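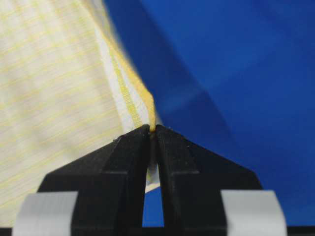
Quick one tonight, bus in twenty minutes and I haven't packed.

So the border thing. I keep getting emails asking if the Setik crossing is open and the answer is sort of. Open for people on foot with the blue slip. Trucks, no. Trucks have been sitting on the Kostemer side since April and the line was out past the gas station last time I went through.

27 trucks cleared in the first month. That's the number the ministry gave out. They said it like it was good news. The relief group in Kostemer told me they had 947 pallets waiting in the yard, flour mostly, some cooking oil, water filters. You do the math, I'm late.

What gets me is both governments say they want it moving. Ours says the other side won't sign the transit papers. The other side says they signed them and we changed the form. I asked at the press office which form. They gave me a phone number. Rang out, twice.

Then there was the speech. You probaly saw clips. The president stood up at the Llewellyn bridge and said no foreign aid would be used as "a key to our front door." Big cheer. Almost 2000 people there, I'd guess, a lot of them bused in from the district offices (the buses were parked right behind the stage, engines running). The opposition held thier own thing across town in the rain, smaller, louder. No arrests that I heard of.

Prices, since a few of you asked. Flour at the Sellar market is 81 a bag. Eggs when there are eggs. The woman at the stall I always use has stopped writing the price on the board, she just tells you. Diesel is worse but I don't drive so I only hear the complaining.

People here are tired more than angry. That's my read anyway. Could be wrong, I was wrong about the local vote.

There's meant to be another round of talks, at the old customs house this time. Deputies only. I put in for a press pass and got an automatic reply thanking me for my interest in fisheries.

Comments are back on - be decent. I'll try and post from Kostemer if the signal holds, otherwise when I'm home.

Ok. Socks, charger, blue slip. Going.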